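4. Re-running the part-in-grip test (wrist camera)

This section covers the regrasp check from the Clanumis study. Do section 3 first – both arms homed, wrist cameras streaming, Mollau logger open. If you skipped the homing, go back. The numbers will be junk otherwise.

What the method does, short version: one arm holds a part, the wrist camera looks at it, the Mollau model guesses how the part sits between the fingers. No markers on the part. The guess gets compared with a hand-labeled pose. Training set was 2,379 grasps, held-out set 1,206.

4.1 Set up

1. Fit the foam fingers. Push until they seat. Check the strap on the lower finger is snug – a loose one shifts the part between frames.
2. Open the Emero panel, pick profile "ring segment".
3. Set grip force to 65 (panel units, not percent).
4. Lay the surface. Patterned cloth is fine and we want it in at least half the runs, the plain-background results were too easy.
5. Wipe the camera window. Dry cloth only.

CAUTION: Keep hands out from between the arms once the panel shows ARMED. The fingers are soft, the arms behind them are not.

4.2 Run a trial

1. Place the toothed part where the arm can reach it, teeth facing away from the wrist.
2. Press GRASP. Wait for the beep.
3. Bring the second arm in slow. Stop when its finger tip shows in the lower corner of the wrist view.
4. Check the live view. You want the row of teeth and the inner cutout both in sight. Part can run off the bottom, thats ok.
5. Press HOLD, then CAPTURE.

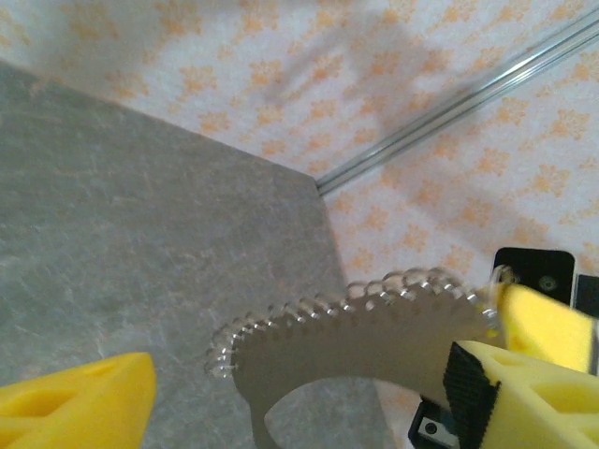 Fig. 4-1. Wrist view, toothed part gripped at its right end. Second arm's finger at lower left.

6. Label the pose by hand. Click along the outer teeth first, then the edge of the cutout. Four clicks minimum on each.
7. Press ESTIMATE. Do not look at the estimate before you label – it pulls your clicks toward it, we saw this in the May runs and had to redo them.
8. Save. Next trial.

NOTE: Bright spots on the teeth are a known problem. The edge finder sometimes reads a highlight as an extra tooth and the pose comes out rotated by one step. If that happens lower the exposure one notch and capture again. Keep the bad capture too, mark it GLARE. Dont delete.

NOTE: Shadows on the cloth have not caused trouble so far. Leave the room lights as they are.

4.3 What to expect

Of the 1,206 held-out grasps the model got 1,161 inside tolerance. Most of the misses were one-tooth rotations, see the glare note. The rest were grasps where a finger hid too much of the arc – no fix for those yet, other than regrasping closer to the end.

If your own rate is much lower, check in this order:

– wrong profile loaded in Emero
– camera calibration older than the finger change
– labels clicked in the wrong order (teeth first, then cutout)
– Leung filter switched off. It should be ON for metal parts, off for evrything else

4.4 Shut down

1. Support the part from below, press RELEASE.
2. Park both arms.
3. Export the log before closing Mollau. It does not autosave.

Last changed August 27, 2021. Section 5 covers the two-handed handover.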